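Workshop Tips: Working Beside an Automated Bench

Staff at the Trimham repair shop now share small-parts storage with a robot arm. The tips below are issued to all benches and replace the August sheet.

Keep the tabletop beside the drawer unit clear. Tools left there must be moved before the arm can start, and the delay falls on the next person in line. Put them on the rear shelf.
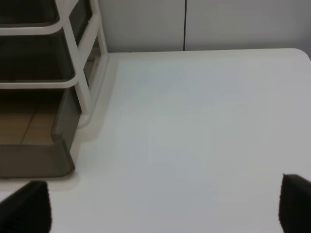
Clear space to the right of the drawers, with the gripper open.

Sorting and fetching no longer form part of the bench assistant's duties. Assistants now check parts, record shortages and refill drawers. The shop holds 2,704 small parts, and a full check is carried out every 30 working days.

Empty a drawer fully before wiping it. Use a soft cloth and mild soap; scouring pads dull clear plastic. Dry the corners, then slide the drawer in by its handle until it stops.

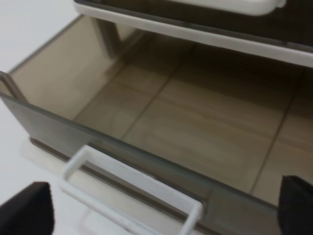 Photo: Solberg Workshop Services

Do not hang tags or tape on the handles. A gripper needs the same clear hold on a handle that a hand does. Labels belong in the parts book, under the drawer number.

Pause the arm before reaching into the unit, even for a single screw. Any employee may pause it, and no permission is required. Staff who prefer to fetch parts by hand may do so during the pause, provided that the item is entered in the book.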